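Tirnilach Parcel Label Set

Label records for testing barcode parsers. The release holds 145 records in 12 CSV files.

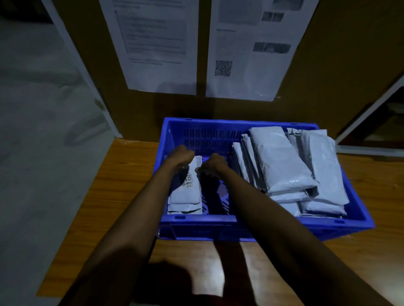

White mailers in a blue crate.

Fields: carrier code, symbology, payload, check digit. Payloads are Code 128 — no addresses are kept.
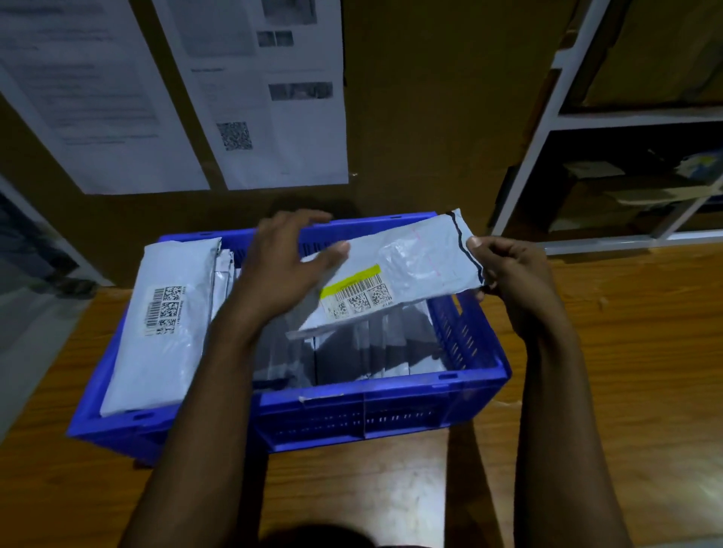
Known issues

Illis exports drop leading zeros in 17 records. Read payload as a string.
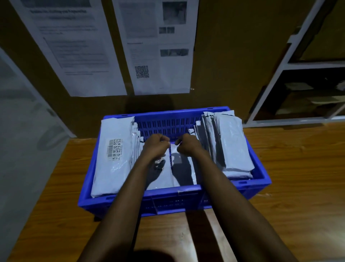
Maintained by Brernine Data Group

Version 2 replaces the April build. Checksums are in the root folder.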